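Coffee Run for Two Arms

Pick up an iced coffee without thinking about it. Your fingers close, the plastic gives a little, you feel it give and ease off. Now try building a hand that can do the same thing a few hundred times before lunch, next to a second hand doing the same, and keep the drinks off the floor.

Adeel Khattak has been chasing that grip since August. He runs the test floor at Hovus, a small automation shop that shares a building with Amwood, a clothing label, and his project this spring is a side-by-side trial of fingertips for a two-arm drink station. I went to see it on Fri 10 April and stayed well past the time I'd promised to leave.

The job sounds easy. Cups start in the middle of the table, hot-drink cups and clear domed ones mixed together, and the arms sort them onto two trays. Paper cups in a sleeve are friendly things to grab. The clear ones are slick and they flex, and with a full drink inside all the weight sits low while the dome makes the top awkward to get past.
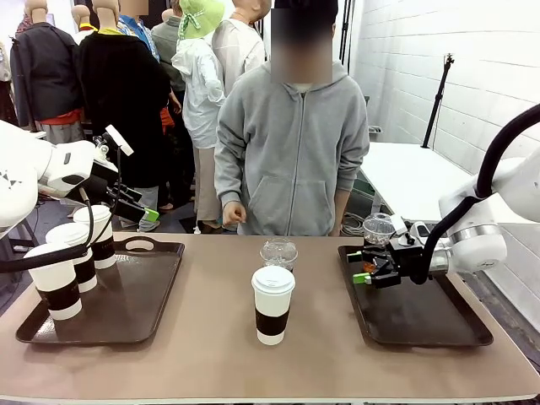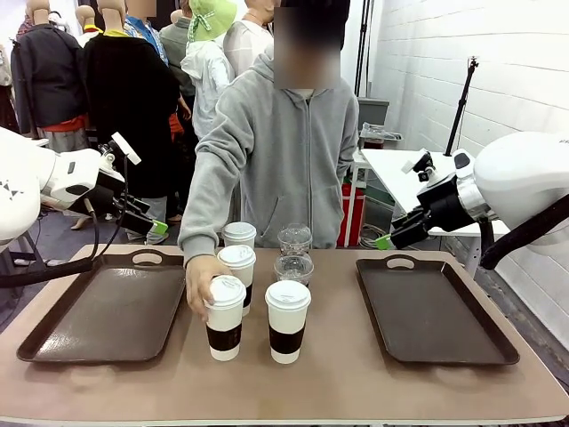
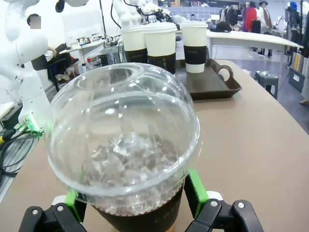

Cups, trays and green fingertip pads during the fingertip trials at Hovus.

Khattak tried four pads on the same black fingers. The first two were hard, and they were fine on paper and hopeless on plastic - the cups slid down a little on every lift. The third was a foam he loved for a week, until it started to shred. The green ones, which he buys from a supplier called Usmani, are the ones that stayed on. They're soft enough to spread the squeeze over a wider patch of cup, and he can swap a pair in under a minute with one small wrench.

"I used to think this was a motor problem," he told me. "I spent a month tuning force. Then I changed the pads and threw most of that work out."

He's just as keen on the cameras. The one at the wrist gets so close to the cup that it can check where the pads meet the side, and a fixed one off the table keeps track of everything else. With only the fixed camera, he says, the arm's own wrist kept hiding the thing it was reaching for. Adding the wrist view made the biggest difference on the clear cups, which are hard to pick out from a distance when they're empty.

The software is Purora, a controller package that lets both arms share one plan. I watched one arm wait, politely, for the other to clear the middle, and I'll admit I grinned. It's slow, though! A person could fill both trays while the arms are still working out who goes first.

The current pads have done over 3000 lifts and the edges are getting shiny. Khattak has a fresh set in a drawer, and he wants to run the worn pair until they start dropping cups, so he knows when to change them. After that he'd like to try lids.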